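Setup notes for the drawer-pull arm, Clulbridge shared workshop. Most of the trouble on this build was in the cabling and the approach angle, so the tips start there.

## Before powering up

- Clear the travel first. Put chargers and barrel leads well back from the front lip, with the prongs facing away from the gripper side.
- Floor outlets are a snag point. Run the lead flat and tape any slack loop to the boards.
- Leave enough slack at the wrist for a full roll, then tie the harness off behind the motor housing. 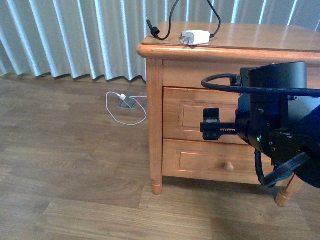
Grease on the rack should be a thin film only. Excess collects sawdust and the fingers start to bind near full open. The Haden rack needs a wipe every 2 weeks; the Lavier one is sealed.

Teach the approach from the side with the arm parked, and save the head camera view as the reference pose. Re-save it whenever the furniture is shifted. Glossy varnish throws a sheen that changes with the daylight, so draw the curtain and fix the exposure.
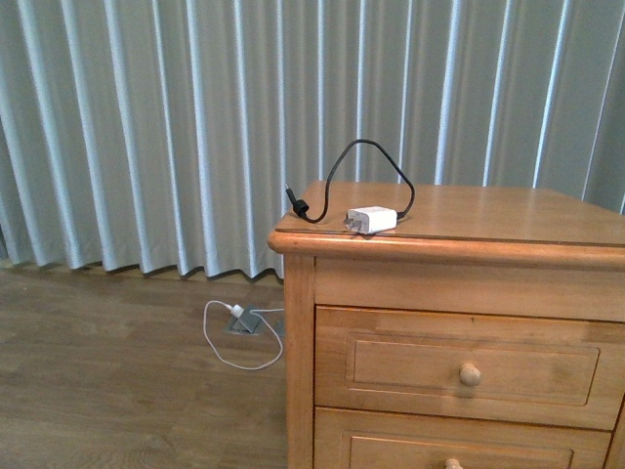 ## Gripping a round knob

1. Open the fingers to full width and centre them on the knob.
2. Advance at low speed until the tips are level with the neck.

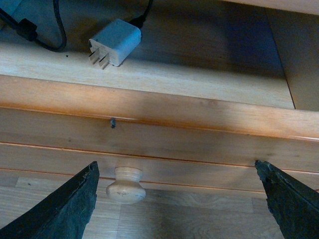

3. Close to light contact, then back off 3 mm and re-centre before the final grip.
4. Pull straight for 6 cm. If the current climbs, stop and wax the runners.

Replace finger pads when the edges fray. Khasawneh pads, part 987, fit without trimming.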